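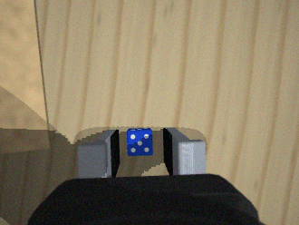 Fodura Cell 7: Gripper Setup and Care FAQ
Updated March 2026

Does the simulated cell need the same setup as the real one?
Yes. Finger geometry, pad offset and wrist view load from one Ritow profile. If you change pads on the bench, edit the profile before the next run.

How wide should the fingers open before an approach?
Wider than the part, with clearance on both sides. For the die task, neither pad should touch the die until the close command. If one pad makes contact first, re-run centring.

How do I check centring?
Jog to the hover pose and open the wrist view. The die should sit midway between the black pads. Correct any offset in the tool frame and leave the taught point alone.

The simulated shadows have stepped edges. Is that a fault?
No. It comes from the shadow map resolution. Raise it only if your grasp detector is colour-sensitive, as frame time will suffer.

When are pads replaced?
At 3,160 cycles, or earlier if the face is glazed or torn. Replace both together. Wipe the finger seats with a lint-free cloth and let them dry before fitting.

The gripper stops with fault 145. What now?
The fingers did not reach the commanded width. Isolate power, clear debris from the slides, then home the gripper. If the fault returns, check the cable at the wrist connector.

And fault 399?
Profile mismatch. The controller and the simulator hold different pad offsets. Reload the profile on both and restart the controller first.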